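Right, tea made, so it's time for the thread I keep promising about house rules for simulated robot work. Long one. Mute me now if you only follow for the allotment stuff!

A bit of background for new people. I look after the simulated tabletop tasks for a small project called Jema, out of a rented office in Piltville. Arm, gripper, table, everyday clutter, all rendered. We swap scenes with another lot over in Vuscombe, and the swapping is where the trouble started.

When it was only us we had no written rules at all. We'd say "the pen one" and everybody knew which pen one. Then Vuscombe ran our pen one and got a completely different score, and we spent 4 days finding out they'd had the mat switched off. Four days! Over a mat!

So we wrote a standard. It's called the Kleinschmidt sheet, after the street our office is on (I wanted something grander and was outvoted). It has 14 rules and it fits on two sides of paper if you're mean with the margins.

I won't do all of them, you've got lives. These are the ones I'd fight for.

Rule 1. Write down what counts as done before you run anything. "Pen moved" is no good. Moved where, how far, and does it have to stay put once the fingers open? We argued over this for a whole afternoon in September and I'd do it again.

Rule 2. Seeds get saved with the run, in the same folder, always. If I can't replay it I don't count it. I've binned some lovely runs of my own under this one and sulked all the way home.

Rule 5. Leave the clutter in. It's so tempting to clear the table because the numbers go up, and then you've got a robot that's brilliant at tables no human has ever owned. If you do want a tidy version, fine, give it its own name and report it separately.

Rule 6 is the clutter rule's little sibling. Things are allowed to be on their side, half under other things, tucked in at the edge of the view. Real desks look like that. Mine does at the moment, there's a satsuma under my keyboard.

Rule 8. Report every attempt. Say you ran 44, then your table says 44, including the daft ones where the arm wanders off to look at a wall. Somebody will ask if they can drop the "obvious glitches". No they can't! Tag them as glitches and leave them in the total.

Rule 9. Look at the pictures. I know, I know, we all want the script to do it. But a score can say success while an object is hanging somewhere it has no business being, and you'll spot it in a second by eye. A still can't tell you what happened either side of it though, so the rule says open the whole clip before you write the note.

Since people always ask what our stuff looks like from the gripper end, have one of the pen views. 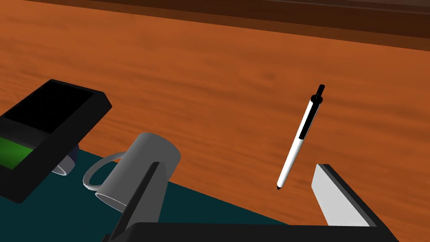
Pen, mug and mat in the sim, seen over the gripper fingers.

I'd write that up as "pen above table, between and slightly above the fingers" and stop there. Rule 10 says notes describe and don't guess. You'd be amazed how fast "above the table" turns into "good grasp" once three people have copied it along.

Rule 12. Say it's simulated. On the slide, in the caption, in the file name, everywhere. Wood grain renders are getting nice enough that folk skim past and assume there's a bench somewhere. I've had more than 4 emails asking what varnish we use.

Rule 14, the last one, is that anybody can propose a change, but old results keep the version of the sheet they were run under. Dull as anything. Saved our bacon twice.

The version I'm quoting from is dated May 6, 2020, and the two sides of paper are stuck up next to the kettle. If your group has a rule we've missed, reply and tell me, especially about naming scenes, because ours is a right mess and rule 3 is basically a shrug.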